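Studio news, February 2026

Nellitz has opened booking for the spring voice-over and podcast sessions. The small room is free most mornings, and the live room can be had in half-day blocks. If you only need narration, ask for the small room. It costs less and the booth is quieter.

Brisa Cuautle has taken over mixing for short film and web series work. Send her your dialogue, music and effects as separate stems, 24-bit WAV, with a two-beep at the head of each file. Please leave the limiter off the master bus. Sessions that arrive as a single stereo file will be quoted as restoration work and will take longer.

Mastering stays with Hui-mei Ng. A single is 60 dollars. An album of up to 12 tracks is 500 dollars and includes one round of changes. Extra rounds are charged by the hour. If you want your release out by June, get the final mixes to her by the end of March, with the track order and any ISRC codes typed in a text file.

The Badard plate reverb is back from repair and can be used on any mix at no extra charge. The old Hung tape machine is still waiting on a motor, so there will be no tape transfers for now.

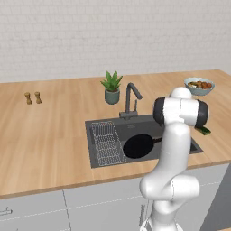

Transfers already booked will keep their place in line, and deposits can be moved to another service if you write to the front desk.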